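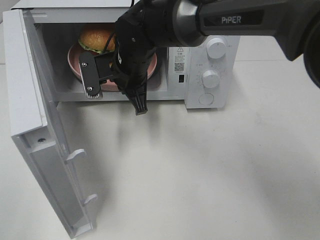 Welcome to the gripper page! I've been promising this one since the arm got bolted down, and I finally had a quiet Monday (07/06/2021, for anyone keeping a diary) to sort through my notes and write it up. It's a short gallery by my standards, but I've had a lot of questions about fingers and pads, so there's more writing under the picture than usual. Grab a cuppa.

The short version: I'm comparing two sets of fingers, two cameras and a couple of ways of driving the arm, all on kitchen jobs. I picked kitchen jobs because I'm sick of stacking blocks, and because my own kitchen is where I'd like one of these things to end up one day. Every combination gets 30 tries at a job before I let myself have an opinion. I usually have one by the third try, mind you, and it's usually wrong.

**The microwave job**

The arm is the PiPER, and it's reaching into the open microwave with the burger sitting on its pink plate. Flat black fingers, small grey textured pad at the tip. I like how slim they are – you don't get much room to move inside a microwave, and the plate takes up a good share of it.

What I score on this one is pretty simple. Did the fingers touch the cavity wall, did the plate shift more than I'd like, and did the bun come away on its own. A clean run takes none of those penalties and finishes inside 120 seconds. I don't give extra marks for speed. I did in the first round, and all I learned was that I can make any arm look clumsy if I rush it.

**Fingers: flat versus Kirkon**

The other set is from Kirkon, and they're the soft, ribbed kind that curl around whatever you're holding. They're lovely on round things! Apples, cups, a balled-up tea towel, no worries at all. On the burger they were kinder to the bun, but they're also fatter, and I clipped the side of the opening over and over until I changed the approach angle. The flat ones go in more easily and let go more cleanly. For plates I'd take flat every time, as long as the pads are fresh. Swapping between the two sets takes me 10 minutes, most of it spent looking for the little hex key.

Speaking of pads: check them before every session. I wipe mine down with a damp cloth and let them dry properly. A greasy pad will make you blame your code for an entire afternoon (ask me how I know).

**Cameras**

I tried a Paisan wrist camera and a Tumico on a fixed stand. The Paisan gives a gorgeous close view right up until the fingers shut, and then it's mostly looking at fingers. The Tumico sees the whole bench but loses the plate as soon as the gripper goes in front of it. Neither one won me over by itself. Running both together is better, though it's more cable to look after, and I've caught a loop of it on the elbow more than once. If you can only buy one, I'd go fixed and spend a bit of time finding a good spot for it. White appliances on a pale table are hard going for any camera, by the way, so don't judge yours too harshly if the depth picture looks like soup.

**Controllers**

Last bit. I've been driving the arm with an Urkley hand controller, and also with a leader arm I put together myself out of leftover motors. The Urkley is comfy and very smooth, but I find it hard to feel where the wrist is, especially when I'm tipping the fingers down into a tight spot. With the leader arm I just move my hand and the wrist follows. It's ugly and it squeaks, and I'm still about twice as happy using it. Guests nearly always prefer the Urkley for the first few goes and then ask to swap.

**Where things are up to**

There are 4 combinations left on the sheet, all with the ribbed fingers, and I'm hoping to have them done in July. After that I want to try the three knobs on the front of the microwave, which I expect will be a much tougher ask. Two of the knobs I'd guess will be fine with the flat fingers. The bottom one sits flatter, and I haven't worked out how I want to come at it yet.

If you've run PiPER with a different set of fingers, please send me a note through the contact page – I'd love to compare score sheets, and I'm especially keen to hear what you're using for pads.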